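About Destport Technical Institute

Destport Technical Institute is an independent two-year school serving students from Destport and the surrounding county. The school was founded in 1910 as an evening program for dock clerks and apprentice machinists, and it has offered full-time day study since the end of its first decade. Enrollment currently stands at 342 students.

Our Purpose

The Institute prepares young people and working adults for skilled employment and for transfer to four-year colleges. Every student takes courses in writing, mathematics and civics alongside the chosen trade or technical field. The faculty holds that a graduate should be able to read a contract, keep accounts and speak before a group, whatever the line of work.

Admission is open to any applicant with a high school diploma or its equivalent. Applicants who left school early may enter through the preparatory year, which is taught in the evening at the Karam Street building. 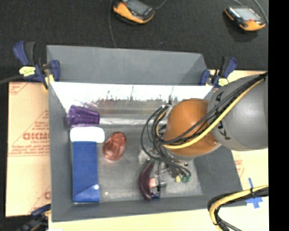

Our History

The first classes met in two rented rooms above the Venix Rope Works. Attendance grew quickly, and the founders purchased the present site on Karam Street, where the main building still stands. Its reading room retains the original oak tables and the long north windows.

Women were admitted to all programs from the opening of the day school. The nursing assistant program was added later at the request of the county hospital. In 2000 the Institute merged with the Etis School of Commerce, whose bookkeeping and office courses now form the Department of Business. The Etis name continues in the library and in the annual Etis Prize for student writing, presented each February.

Programs of Study

Departments: Business; Health Services; Building Trades; Manufacturing and Electrical Technology; General Studies.

Most programs lead to an associate degree. Shorter certificates are available in bookkeeping, carpentry and medical records. Evening sections begin at 6:15 p.m. and follow the same course of study as the day sections.

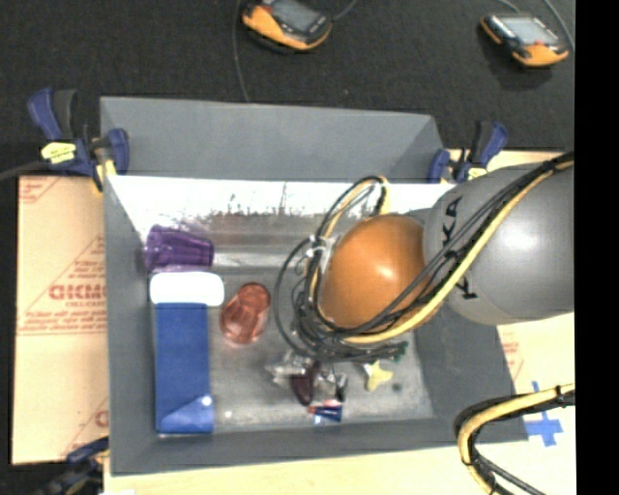
Robot arm reaching into a gray bin

Governance and Support

The Institute is governed by a board of trustees elected to four-year terms. Eustaquio Orozco has served as president since his appointment from the General Studies faculty, where he taught American history.

Around 100 students each year receive aid from the Founders' Fund, which covers tuition, books and bus fare. Applications for aid are reviewed together with applications for admission, and no separate interview is required.

Visiting the Institute

Prospective students and their families are welcome throughout the academic year. Tours leave from the front desk of the main building at 10:00 a.m. Requests for transcripts should be made in writing to the Office of the Registrar.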